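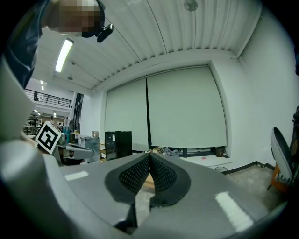 Fig. 1. White corrugated ceiling, with pale roller screens on the far wall.

Unit 14: Looking Up

Ceilings are my favorite part of this course! We spend so much time on floors and furniture that the biggest plain surface in a room gets forgotten. Start with the ridges in Fig. 1, which run parallel but seem to draw together toward the back. Then find the long light fixture near the upper left, glowing brightly against all that white.

For the Grindolell exercise, sketch the ceiling of a room you use every day. Give it 40 minutes, ridges or beams first, lights second, window coverings last. Pencil is fine (so is a ballpoint).

Bring your sketch to Room 908 and we'll pin them all up together. Reading: Sovness packet, the section on overhead light.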